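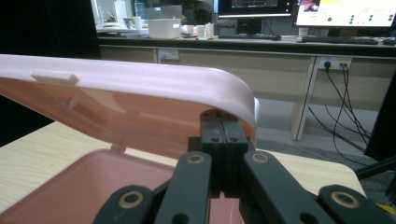 A pale pink storage box on a tabletop, its lid raised.

Home | About Us | Programs | Schedule | Frequencies | News | Contact

Community Radio in Plirdale: An Interview with the Station Manager of Hillance FM

November 2020

Hillance FM has served the town of Plirdale and the farming villages along the Dalgleish road for nine years. The station is licensed as a community broadcaster and transmits at 500 watts from a mast on the ridge north of the town. Its manager, Naa Opoku, met with our information office to discuss the station's work, its finances, and its plans for the new transmitter site.

Ms. Opoku joined the station as a newsreader and was appointed manager after the retirement of Kenneth Leckie, who had led it from its first day on the air. She described the early period as one of constant improvisation. "We had one studio, and it served as the newsroom as well," she said. "If a guest arrived before the bulletin ended, the guest stood in the corridor. Mr. Leckie would go out and sit with them so that they did not leave."

The station now operates two studios. The smaller is used for recorded programs and for training, and the larger carries the live schedule from the morning bulletin until the close of transmission at 10 p.m. News is read in English and in two local languages. Ms. Opoku stated that the local-language bulletins draw the greatest response from listeners, most of it by telephone. "People call to correct us on the name of a village or the title of a chief," she said. "We take those calls seriously. A wrong name is remembered for a long time here."

Asked which program she considered most important to the station's mandate, Ms. Opoku named the market report, which is compiled and presented by Ebenezer Antwi. The report gives the prices of maize, yams, and tomatoes in the markets at Plirdale and Dalgleish. "A farmer with a full cart has to choose a road," she said. "Before the report, that choice was made on rumor." Mr. Antwi has asked for a second edition in the late afternoon, and the program department is considering the request.

Reception remains the principal difficulty. The present mast gives a clear signal in the town, but listeners in the valley beyond Ludunine report heavy interference after dark. During the past year the station logged 342 complaints concerning signal quality. The chief engineer, Fuseini Asante, has surveyed a site on higher ground at Ludunine and has recommended that the antenna be moved there. According to Ms. Opoku, the landowners have agreed to the terms of the lease. The application to the regulator is to be filed in January.

"The cost of the mast is the smaller part," she said. "The road and the power line are the larger part. We will have to carry diesel up to the site until the line is extended, and Mr. Asante has already told me what he thinks of that."

The station receives no direct grant for its daily operations. Its income comes from paid announcements, airtime sold to health and education programs, and modest sponsorship from local traders. Funeral announcements form a steady share. Ms. Opoku confirmed that the rate for these will not be raised in the coming year.

On staffing, she noted that several presenters trained at Hillance FM have moved on to larger stations in the city. "I do not hold it against them," she said. "Bernice Agbeko left us for two years and then came back to run the training desk. She knows what the trainees will be asked to do elsewhere, and she prepares them for it."

Applications for the next training course may be collected from the reception desk at the Plirdale studios during office hours.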